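Small plastic rack for shoes on a desk or table, does anyone do this?

Forum: Small Spaces > Storage and Tidying
Thread started Dec 25, 2025

mudroomless
So I moved into a one-room place in Hurnden in July and there is no entryway at all. You open the door and you're standing at the work table. My sandals and slippers end up everywhere, and lately I've been putting the light ones up on the table while I sweep and then forgetting them there until bedtime.

I have one of those little white two-tier racks, the open kind with four skinny legs. I bought it for spices and it never fit the cupboard. Now I'm wondering if it should be the home for the slides, or if it should stay up on the table and hold desk stuff so the table has room to breathe. My partner says shoes on any surface you also eat at is disgusting. I say they're indoor slides and they get rinsed. Current state of the table:

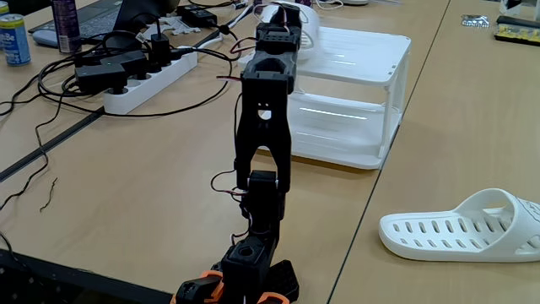
Reply 1
pantrymoth
Love a two-tier rack, I have three! But your partner is right, sorry. Slide goes on the floor, rack stays on the table. The bottom shelf is perfect for that power strip. Half the mess on the left is black cable and you could coil most of it under there.

Reply 2
Bonifacio Cantero
I would not put a power strip on a shelf under other things. Those plug adapters get warm and you want air around them. Screw the strip to the underside of the table or the back edge and let the cables drop behind. I did mine with 2 screws and it has stayed put through one move already.

Also the drink can. Please move the drink can. It's standing on the same side as the strip and the laptop, and I lost a keyboard that way last summer.

Reply 3
pantrymoth
Fair point on the heat, I was thinking of a strip with phone chargers and not much else. Still think the cables belong off the tabletop one way or another.

Reply 4
udville_annie
Going against the crowd here. If the slides never go outside, who cares? I keep mine on the lower shelf of a rack just like that, next to the bathroom door in our place in Udville, and they dry nicely because the shelf is open. Mine have the rows of holes in the strap too and they dry way faster than the solid ones my husband wears. I wouldn't do it on a dinner table but on a work table, eh.

Is that a spray can next to the laptop? The tall purple one? If it's anything flammable I'd find it a cupboard before I worried about footwear.

Reply 5
mudroomless
OK, can and spray have both been moved, you people are strict. The spray is going in the box under the sink.

It's a table in two sections, by the way, so my argument was that the sandal side is the "floor side" and the other side is the clean side. Partner did not accept this.

Reply 6
Bonifacio Cantero
A seam is not a wall. I'm with your partner.

Reply 7
tallshelf40
Measure before you decide. My rack from Trukura looked sturdy enough and the legs bowed as soon as I put boots on it. For slides it's fine, for anything heavier get metal. I ended up with a Barrios one that cost nearly twice as much and I don't regret it (well, a little).

And if you do put the rack on the floor, stick felt pads on the legs. Four skinny plastic legs on tile will scoot away every time you kick a shoe at it.

Reply 8
udville_annie
Felt gets gross near a door. Use the clear rubber dots!

Reply 9
tallshelf40
Rubber dots left rings on my floor. Felt, and change it once a year.

Reply 10
mudroomless
Going to try this: rack on the floor by the door with rubber dots (sorry tallshelf), slides on the bottom, keys and mail on the top. Power strip gets screwed to the back edge once I borrow a drill. Does anyone know if those stick-on cable clips hold on a laminate top? The last pack I bought fell off my old desk in a week.

Reply 11
pantrymoth
Wipe the laminate with rubbing alcohol first and press each clip for a good minute. Don't hang anything from them until the next day. Mine have held since I moved in.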